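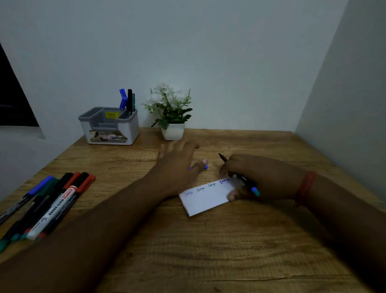 Fault report: writing task, Plistura work package
Prepared by Szymon Nowicki for Amna Qureshi, Hayat fund
9 May 2023

The handwriting set for the Alwood arm is made by a person writing one word with a marker, both forearms on the desk. The arm then replays the pen path. Of 2392 recorded strokes, 17 were replayed with too much downward force. In 4 of those the force limit did not trip and the arm kept pushing until Iqra Ghumman pressed the stop button. There were no injuries. One wrist joint was replaced.

The cause is in the height estimate. When the hand hides the marker tip, the software guesses where the paper is, and a folded sheet makes that guess worse – the target ends up below the desk surface.

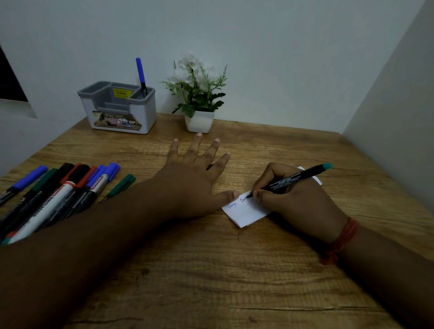 Replay is on hold until the force limit runs on the arm controller itself. Wen-hsiung Lau has the change written and is testing it at low speed. Recording by hand continues, as the arm is not powered for that step. We ask to move the replay milestone to June. The budget is unchanged apart from the wrist joint, charged to spares.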